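4.2 Tabletop clearing

The Nurkier kit is sold as ready to work out of the box, a claim we tested once we had found the box's second half. Plastic cups and bowls served as the test set (Figure 3).
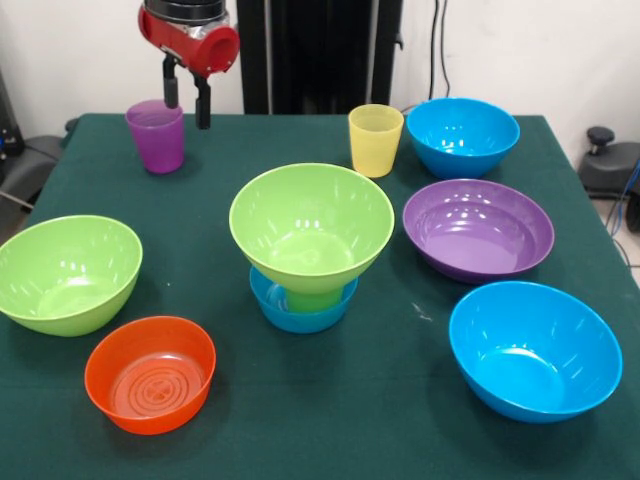
Figure 3. Gripper above the purple cup.

Each of the 100 trials allowed one grasp. The arm managed 70, and the brochure's word for this is "effortless".

3 comments · 0 shares
Contact: Zerrin Tuncer, Orevstead | Back to top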